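The Pramenholm Supper School Enters a New Season

When the Pramenholm Supper School opened its doors on Adams Street, it offered a single evening course in soups and stews. The school now runs 27 courses a year, and its kitchens are in use from early morning until nine at night. Enrollment for the term beginning in September stands at 119, the highest figure in its history.

The school was established to teach home cooking to adults with little or no experience. That purpose has not changed. Students begin with knife skills, stocks and plain breads before moving to sauces, roasting and pastry. Each course lasts three weeks and ends with a shared meal, prepared by the class and served to invited guests in the front dining room.

Much of the teaching draws on the cooking of the surrounding district. Rye dumplings, smoked trout and pickled beets appear on the syllabus every term, along with the barley porridge for which the town is known. Flour is supplied by the Murarach mill, and fish comes from the smokehouse at Skurkside. Students visit both during their second week.

The coming season brings a new course for people who cook in small spaces. Developed after repeated requests from former students, it covers one-pot suppers, careful shopping and meals that can be prepared with a few basic appliances. Recipes include a lentil soup, a steamed grain salad and a quick noodle broth — all written for one or two servings. 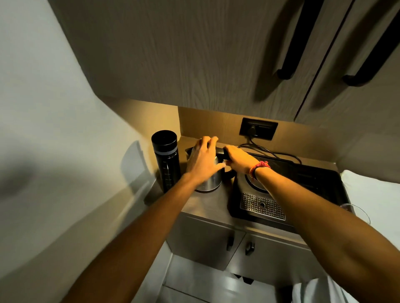 A stainless steel electric kettle on a kitchenette counter.

Places in the new course are limited, and priority is given to residents of the district until the end of August. Fees include ingredients, an apron and a printed recipe book. Applications may be made in person at the school office, which opens at 10 a.m.

Related Stories
Three Ways With Winter Barley
Inside the Skurkside Smokehouse
A Baker's Guide to Rye Flour
Setting the Table for a Crowd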